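Stistura Workshop Notes
Home
Computers
Tools and Benches
Ask a Question
Filed under: Computers, Reviving Old Desktops

How to put a processor and memory into an older Dell desktop

If you have an old office tower sitting in the basement with nothing in its socket and nothing in its memory slots, you have a pretty pleasant afternoon ahead of you. I love this job. It's quiet work, it needs very little in the way of tools, and most of it comes down to going slowly and looking carefully before you press on anything. I'll take you through it the way I do it on my own bench, and I'm afraid I do tend to wander off into side stories, so pour yourself some coffee first (and then leave the coffee in the kitchen, please).

I've kept this to the older style of socket with the pins down in the board and a metal plate that swings over the top. If your processor has its pins on its own underside, you want the other guide, the one on the Mottram board.

What you'll need

A Phillips screwdriver, medium size
The processor, still in its plastic shell
Two or four matching memory sticks
Thermal paste
Rubbing alcohol and a few lint-free wipes
A wrist strap, if you have one
A small flashlight
A cup or a tray for screws

I use the Plerkeck tray with the little divided corners, but for years I used a muffin tin and it did fine.

Step 1. Power off and open up

Shut the machine down if it's running, pull the cord out of the back, and then hold the power button in for a few seconds. Unplug everything else too – the monitor, the keyboard, that one speaker cable you always forget. Lay the case on its side with the removable panel facing up, and take the panel off. Set it somewhere you won't step on it. I have stepped on mine.

Clip on the wrist strap, or at the very least get in the habit of touching bare metal on the case every time you come back to it. Carpet and wool socks are a bad combination for this kind of work, and I say that as a person who owns a great many wool socks.

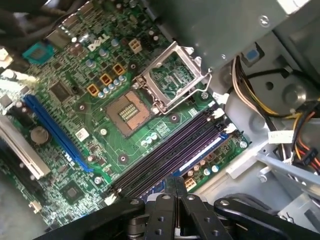

Before you go any further, spend a minute with your flashlight just getting to know the board. Find the memory slots, find the processor socket, and find the coin battery. If the machine has been in storage for years, the battery may well be flat, and a flat one will have you setting the clock again every time you unplug the computer. The usual kind is a CR2032, but read the number on yours before you buy. They cost very little and you already have the lid off, so it's a good moment to swap it. Write down any settings you care about first.

Step 2. Clear some room

Old desktops collect cables the way a kitchen drawer collects rubber bands. Gather up whatever lies across the board and fold it gently out of the way toward the drive bays. You don't need to unplug all of it. If you do unplug something, put a bit of masking tape on it and write where it came from, even if you're sure you'll remember. I was sure once, and I spent a whole Tuesday evening finding out where the front panel lead belonged!

Check how much space you have above the socket as well. On a lot of these cases the power supply sits close to the board, and your knuckles will find the edge of it sooner or later. If it's really in your way, it normally comes out with a few screws at the back, but I leave it in whenever I can.
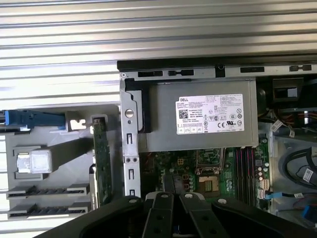

The Dell power supply, with the green motherboard and its empty socket just below.

Step 3. Open the socket

Press the lever down a little, ease it out sideways from under its hook, and let it come up. Then lift the metal plate and let it stand open. Keep your fingers, your sleeves and your wipes away from the gold area. Those contacts are tiny springs, and a bent one is miserable to fix.

Shine your flashlight across them at a low angle. What you want is an even pattern all over. If one spot catches the light differently from its neighbors, stop there and look at it with a magnifier before you put anything in.

Step 4. Set the processor in

Hold the processor by its edges. There will be a small triangle on one corner and usually a pair of notches along the sides, and these have to match the socket. Hold it level, right above where it's going, and lower it straight down. Let go. It should simply rest there, with no pushing at all.

Now close the plate over it and bring the lever back down. You'll feel some firm resistance, and you may hear a faint creak that makes your stomach drop. The first time I heard it I went and sat in the yard for ten minutes. A firm lever is normal, but if it feels truly stuck, open everything again and check those notches. 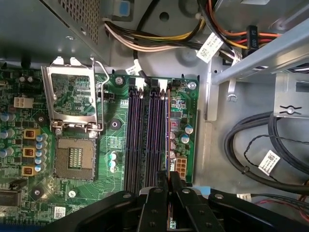 Step 5. Add the memory

Push the latches at the ends of the slots outward. Every stick has a notch along its bottom edge that is a little off center, so it only goes in one way around. Line it up, put a thumb on each end, and press straight down until the latches click into place. It takes more force than you'd think after all that delicate business with the processor.

If you have two sticks, check the service manual for which pair of slots to fill first. Dell often marks the order on a label inside the side panel, so have a look there too.

Step 6. Paste, cooler and first start

Clean the bottom of the cooler with alcohol, put a dab of paste the size of a small pea on the processor, and set the cooler down squarely. Tighten its screws a few turns each, going corner to corner, and plug the fan in.

Have one last look for stray screws, connect the monitor and the power, and switch on. The first start can be slow, so give it a minute or two. If you get beeps and a dark screen, turn it off, pull the cord, and reseat the memory. In my experience that's the cure far more often than anything fancier.

A word about your bench

You want a flat surface, good light, and somewhere for the small parts to stand so they aren't sliding around under your elbows. Slotted holders are lovely for this – I built my first set from a Trestberg kit. If your work surface is metal, never power up a bare board on it, and lay down an antistatic mat for any part that's out of its bag.

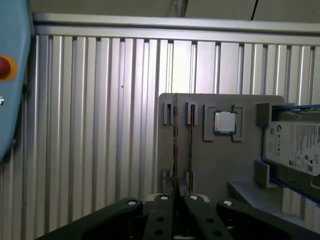 Gray slotted holders for computer parts, on a plate set over the metal slats.

Comments are open through March. If you're stuck, tell me the model of your computer and which step you've reached, and I'll do my best.

Related guides
Replacing a coin battery without losing your settings
Cleaning out a dusty power supply fan
Which old desktops are worth the trouble?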